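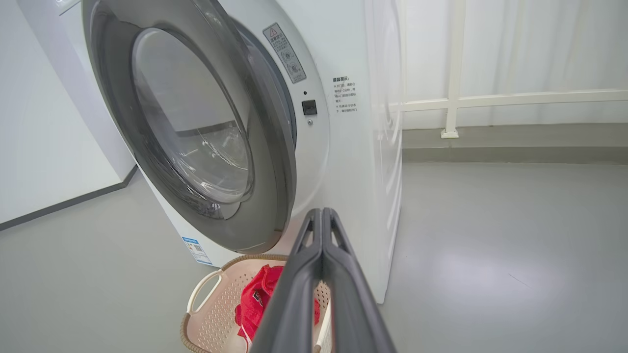
Wrist cam, door open, basket below.

Door state flips when the wrist camera gets close

zchauke
Posted 1/30/18
Running a two-stage planner for the laundry task. Stage one pulls the door, stage two picks from the basket and loads. The door state classifier takes both wrist and head views. At range it is stable. Within a hand's length of the rim, the wrist view starts voting "closed" with the door wide open, and the planner goes back to stage one. I have 159 logged runs and the flip shows up in 6 of them. Classifier is the stock one from the Tullico package, thresholds untouched.

lolotton_dev
The porthole bulges, so from the side it fills a lot of the view and the drum opening is only a dark patch behind it. I would drop the wrist vote once the gripper is inside a set radius and go by the head camera alone.

zchauke
Tried that. The head view has the arms in it for most of stage two, and the confidence drops whenever one crosses the door.

viltura_m
Don't classify door state per image at all. Latch it. After stage one reports success, hold "open" until something contradicts it for 5 consecutive updates. We do this for cupboards and the flips went away.

nkosi77
Disagree. Latching hides real faults. If the arm brushes the door and it swings shut, you carry on with a stale state and push a gripper into glass. Fit the rim as an ellipse and estimate the hinge angle instead. It is a dark ring on a white panel, so the edges are easy to get.

viltura_m
Ellipse fits are fine face on. At an angle like the one in the first post they get less reliable. You would want a force check on the arm in either case.

zchauke
Head view with the door closed, for comparison. The fit should be good on this one — the whole ring is dark and the drum holes show through the glass.

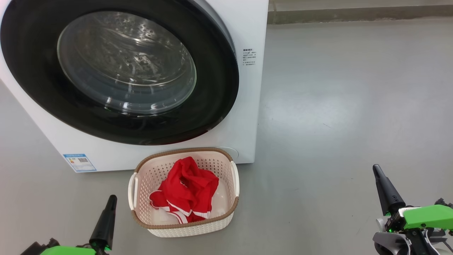 Re: Door state flips when the wrist camera gets close

nkosi77
Yes, use that as your zero angle. Then track from there and only refit when the residual is low.

lolotton_dev
What rate is the planner polling at? If it replans on every single vote, that is a separate bug.

zchauke
It does replan on every vote. I'll put the filter in first, then try the hinge estimate. Run 117 is the worst of the logs, so I'll replay that one and post the traces.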